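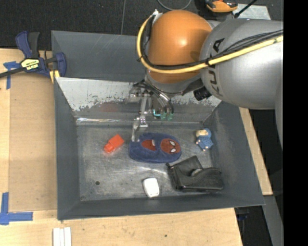

Toy and small goods donations: common questions

What can I donate?
Vimance takes clean toys, figurines, plush items and small household goods at our Starndale and Closadley drop-off points. Mixed loads are fine, and you don't need to sort them. Something soft like the dark blue plush with the red face patch can go in the same metal bin as a hard plastic toy or a little figurine with a cream-colored head. We separate everything later.

Do toys need their original box?
No. Please remove torn packaging and put it in your own recycling.

Should I wash plush items first?
Yes. Machine wash them if the label allows it and dry them fully. Damp plush can't be accepted.

What about batteries?
Take them out before you drop off. Tape loose battery covers shut.

How much can I bring at one time?
Up to 2 large bags per visit without an appointment. For anything more, use the bulk form and choose a time slot. Bulk loads are limited to 200 items.

What do you not accept?
Car seats, cribs, helmets, opened craft paint, and toys with missing eyes or exposed stuffing. Puzzles are accepted only if complete.

I dropped something off by mistake. Can I get it back?
Contact us within 7 days. Tell us which drop-off point you used and what the item looks like: color, size, any patches or markings. We can't search without a description.

Where do the items go?
Most go to the Gautier Street shop. Last year the shop sold nearly 2000 toys. Items that don't sell by the end of February are offered to local playgroups at no charge.

Can I get a receipt?
Yes, ask at the desk when you drop off. Receipts list the number of bags but don't give a dollar value.

Last updated Jul 17, 2023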